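How to hand the mixed-parts bin over to the robot, by Carola Tiedemann

Our packers at Skamico used to sort the odds and ends by hand, and wow, were their backs glad to stop! Start with 5 items and work up.

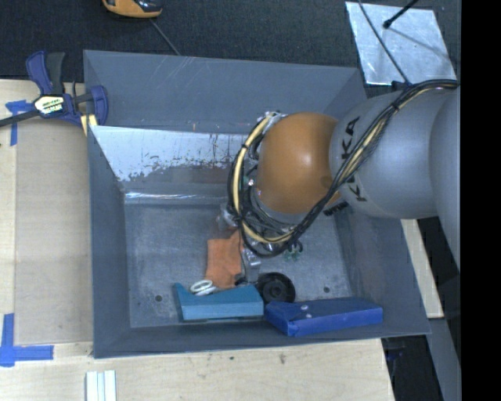 Packers make the best robot teachers, so put them in charge of filling the bin. Mix soft things with hard ones: a crumpled cloth next to scissors and a box is a great first test. Tape the bin's spot on the table, too. Then swap jobs every 2 hours.

900 shares | 5 comments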